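首页 > 居家收纳 > 墙面与挂钩

墙上装一排小挂钩:从量位置到挂东西

2020年10月14日 阅读 3000 评论 12 [打印本页] [发邮件给朋友]

门口、厨房、书桌旁边,只要有一块空墙,装一排小挂钩就能收走不少零碎:钥匙、布袋、围裙、耳机、量勺。做法不难,工具也不多,容易出问题的地方主要是位置没量好、墙面没擦干净,以及挂得太早。下面按我自己的顺序写一遍。

一、先看墙是什么面

不同的墙面要用不同的钩。光滑的板材、瓷砖、烤漆面、玻璃,可以用背胶钩。普通乳胶漆墙能不能用背胶钩,要看漆的牢固程度。拿一段美纹纸胶带贴上去,按紧,过一晚撕下来,如果胶带背面带下粉末或者漆皮,就不要用背胶,改用小钉或者螺丝。

壁纸、硅藻泥、毛面砖都不适合背胶钩。硅藻泥墙上我试过一次Gakex的透明钩,第二天早上钩和一小块墙皮一起在地上。

租房的朋友先问房东。有的房东允许打孔,退租时补平就行;有的连背胶都不同意,那就只能用门背挂架。

二、准备的东西

小挂钩(多买两个备用)
卷尺或钢直尺
水平尺,手机里的也可以
铅笔和美纹纸胶带
酒精棉片,或者酒精加一块不掉毛的布
用螺丝钩的,再加手电钻、合适的钻头和膨胀管

挂钩我前后买过两种。Tredov的底座小,适合挂钥匙和绳子;Pirkis的底座大一圈,承重写得高一些,挂布袋用它。价格差不多,按要挂的东西选。

三、定高度和间距

高度按使用的人来定。站在墙前,手自然抬起,不用踮脚能碰到的地方就合适。家里有小孩要自己挂书包,另外在低处装一排,不要迁就成中间高度,那样大人小孩都别扭。

间距看挂什么。钥匙、耳机这类小东西,钩与钩之间留12厘米够用。围裙和布袋会鼓出来,要留20厘米,不然挂满之后互相压着,取里面那个要先摘外面那个。

先在墙上横贴一条美纹纸,用水平尺校平,所有记号都画在胶带上,不画在墙上。从中间往两边量,比从一头量起更容易居中。画完退到房间另一头看一眼,觉得偏了就整条撕下来重贴。

四颗钩排一行是比较常用的数量,一面不大的墙也放得下。钩小,颜色尽量接近墙面或者干脆选反差大的,看个人喜好。 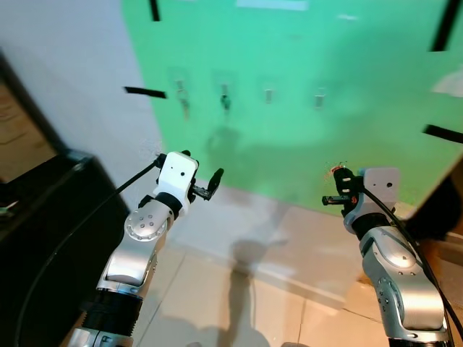
绿色墙板上的四颗小挂钩,横着排在中间偏上的位置。

四、清洁墙面

用酒精把要贴的位置擦一遍,范围比钩的底座大一圈。厨房的墙擦两遍,油膜肉眼看不出来,手指摸上去发涩才算干净。擦完等完全干透再贴。不要用洗洁精或者玻璃水代替,残留的东西会让胶粘不牢。

天冷的时候背胶发硬,可以用吹风机把墙面稍微吹温。我在Riihimäki住的那几年,四月份靠外墙的那一面还是凉的,不吹一下根本粘不住。

五、背胶钩的装法

1. 撕开底纸,手指不要碰胶面。
2. 底座上沿对齐胶带的下沿,先轻轻放上去,看正不正。
3. 确认后用拇指用力按住,从中间往四周压,把气泡赶出去,按30秒。
4. 其余几颗照做。
5. 慢慢撕掉美纹纸,往下撕的时候贴着墙面,不要往外扯。
6. 空着放24小时再挂东西。

最后一步很多人等不了。当时看着粘得很紧,马上挂重物,胶还没有完全吃住,过几天就往下滑。

六、螺丝钩的装法

先确认墙后面没有电线和水管。开关和插座的正上方、正下方不要打孔,电线一般就从那里走。在记号上用钉子敲一个小坑,钻头不容易打滑。孔深比膨胀管长一点,打好后把灰吸干净,膨胀管轻轻敲到与墙面齐平,再拧螺丝。

薄板材不用膨胀管,用短的自攻螺丝,先钻一个比螺丝细的引孔。拧到底座贴紧墙面就停,再使劲容易滑丝。

七、承重怎么算

包装上写的承重是在光滑干净的表面上测的,家里用打对折比较稳妥。写着2000克的,我只挂1000克以内的东西。湿毛巾和装了东西的布袋比想象中重,拿不准就上厨房秤称一下。

重的东西挂在两头还是中间没有区别,每颗钩各自受力。但是一根横杆架在两颗钩上就不一样,取放时会往一边拽,这种情况建议用螺丝钩。

八、怎么取下来

背胶钩用吹风机热风对着底座吹一两分钟,再用牙线或者细鱼线从上沿伸进去,左右来回拉,胶就断开了。剩下的胶用手指搓成条,搓不掉的用一点食用油泡软,再用酒精擦净。带拉条的那种,拉条要贴着墙往下慢慢拉,朝自己方向拉会断。

螺丝孔用补墙膏填,干了会缩,要补第二次,再用细砂纸磨平。有颜色的墙补完需要点漆,手头没有原来的漆,就拿一小片刮下来的漆皮去店里对色。

常见问题

钩装歪了:背胶钩贴上后一分钟内还可以取下,但胶已经沾过灰的话换一颗新的。

浴室能不能用:能,但淋浴前后几个小时都不要贴,等墙砖彻底干了再动手。

一颗掉了其他还在:多半是那一块没擦干净,单独取下来重新清洁,换新胶片。

文/Trevor Horrocks

标签:挂钩 墙面收纳 背胶 租房
分享 20 | 收藏 | 打印 | 电子邮件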